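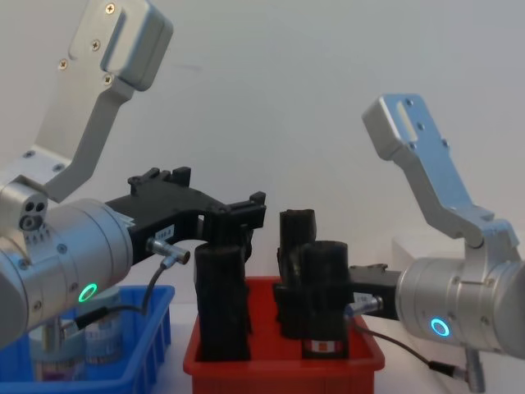
Ovwood Community Pantry – changes to container returns

1/4 Beginning Mon 29 May, the Ovwood pantry will accept clean, reusable food containers at the Ferreira Street entrance. Hours are 7 to 11 a.m.

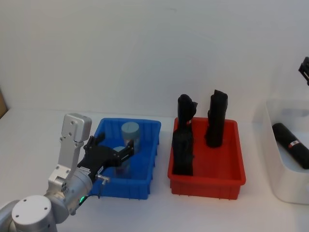
2/4 Containers must be returned with a matching lid. Round tubs with pale lids, like the two in the blue bin, are accepted. Glass is not.

3/4 Each household may return up to 36 containers per visit. 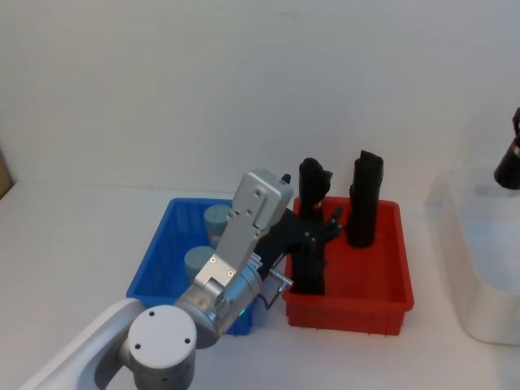 4/4 Larger loads should go to the Kuvmont site. Questions may be sent to Xiomara Pettigrew, Pantry Services.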